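The Trollora settlement was an agreement between the Bastos boarding school and 339 former pupils who said that staff there had harmed them over the years. Margarida Aguiar, the patient and well-liked lawyer who spoke for most of them, spent almost 40 weeks at the table with the school's insurer, Wernenix, before terms were reached one Thursday in April. 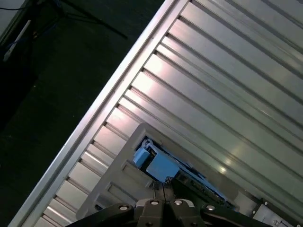 A court in Grerness approved the deal, and 8 late claims were let in afterward.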